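Best way to pack snacks in a cotton tote so nothing gets crushed or leaks?

Posted in Home & Kitchen > Packing and Storage

Satora

I carry lunch and snacks to work in a canvas tote and I can't get the order right. The bag has no base and no pockets, so whatever goes in first slides to one side and the rest lands on top of it. Last month a drink carton got squeezed under a can and I had to wash the whole bag.

My usual load is a drink carton, a small can, a pouch of fish tofu and one flat block of something sweet or savory. I recently started using a clear plastic box for part of it. The box helps, but it takes up a lot of room and I'm not sure what should go inside it and what can stay loose. The walk to the bus is 50 minutes both ways put together, so the bag gets swung around a fair amount.

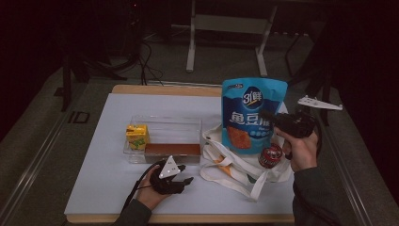
Box, carton, pouch, can and tote on the table.

Two things I'd like to know. Should the carton be in the box or next to it? And does it matter if the pouch stands up or lies flat? I don't want to buy an insulated bag. I have one and it's too stiff to fold up in my desk drawer.

Edit: the tote is printed cotton canvas with long handles, no zipper.

Nokuthula Nkosi

Put the carton in the box. A carton is the only thing on your list that can burst, and a box with straight sides will keep the can off it. Stand it at one end and put the flat block on the bottom beside it.

Then pack in this order:

Box first, long side against the back of the bag.
Can next, on its side, in the gap at the bottom.
Pouch last, standing up, with the top edge near the opening.

A pouch with a folded base is made to stand, so let it. If you lay it flat under the box the pieces inside get pressed together. They're still fine to eat but they stick.

Fold a dish towel and put it under everything. It gives the bag a base and it soaks up a small leak. Mine has been in the bottom of my bag since May and I just throw it in with the rest of the wash.

One more thing – hold the bag open properly before you load it. Soft cotton folds in on itself, and you end up pushing the box down onto a pleat. The box then sits crooked and tips as soon as you lift the handles. Pinch the cloth near the top edge, pull it up until the side is straight, and do the same on the other side. On a printed bag, take hold of the plain part if you can. Repeated pinching on the print will crack some inks.

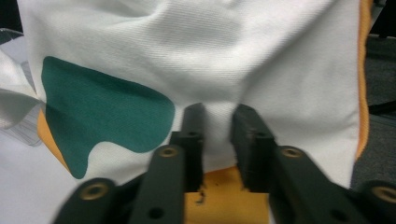 Baldursdóttir wrote that she never had much luck with the pinching method on thin cotton, and that hanging the bag by one handle from a chair back works better for her. It leaves both hands free for the box.

Drernness

just get a smaller box. I used one that was too big for a year and the bag always pulled to one side. 290 ml drinks fit in a short one if you lay them down, but check the straw hole is facing up

Satora

Thanks. I tried the chair back with the towel underneath and the box went in level. Carton is going in the box from now on. I'll look for a shorter one, though the carton I buy is too tall to stand in most of them – might have to lay it down like Drernness says.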